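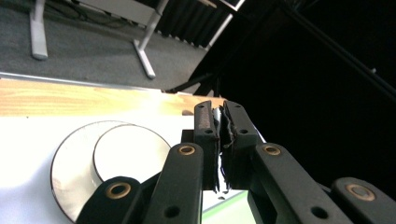 Bring back the boring hardware store

Search this site Enter keyword Go

Posted May 23, 2018

Went to buy one hinge last week. One. Cabinet door under the sink, old brass thing, left side gave out. Used to be I'd walk six minutes down to Dimitriou's, hold the dead hinge up, and old guy would go to a drawer and come back with its brother. Two dollars and change. Home before the coffee got cold.

Dimitriou's closed in February. You know this if you live on this side of town. If you live on the other side you probably never went, you had the Plokholm out by the highway, and good luck to you.

So I drove to Plokholm. 19 minutes each way, and that's with the lights on my side. Parking lot the size of a lake. Hinges are in aisle something, they come in packs of ten, and they are all the same hinge. Brushed nickel. Soft close. I don't want soft close. I want the door to shut.

Asked a kid in a vest. Nice kid. He looked it up on his phone, same as I could of done at home.

The usual answer here is that people voted with their wallets. Sure. I did too, I bought my drill at Plokholm, it was 2 for the price of not much more than one and I gave the other to my brother-in-law. Guilty. But I never bought a drill at Dimitriou's because he hardly sold drills. He sold the washer. The one screw. A foot and a half of chain. The stuff you can't make money on unless the rent is low, and the rent went up $400 a month, and that was that.

Which gets me to the part that makes me mad. We have a city that will find money for planters. Planters! There's 300 feet of new planters on Rurkine Street and every storefront behind them is either a phone place or brown paper. Leire Bustamante brought this up at the April council meeting, asked why there couldn't be some kind of break for a shop that fixes things or sells what you need to fix things. She got her three minutes. They thanked her. Next item was the planters.

I'm not saying save every store. Some stores are bad. There was a lamp place I won't name, bad lamps, rude, gone, fine. But a repair kind of store does something for the whole street. Remigiusz Szewczyk still has the shoe and key counter next to the old Piston garage and he told me his key business is up since Dimitriou's went, but everything else is down, people don't come by on foot anymore. Less reason to walk over there. One shop goes and the next one feels it.

And then we throw things out. Thats what happens. Toaster with a bad cord, goes to the curb. Chair with a loose leg, curb. I looked at my own curb the other day and I'm not proud. My father would of had that chair back in the kitchen by supper, and he wasn't handy especially, he just had a place to go buy a dowel.

What would I do? Cap the increase on small ground floor spaces, for a few years, see how it goes. Let two or three trades split a storefront, which the zoning right now says you can't. Put the planter money into that. If it flops it flops, and you can plant something in it.

The door under my sink is still hanging by the bottom hinge. I've got nine extra hinges coming if I give in and drive back out there. Haven't yet.

Share 19 | 2 comments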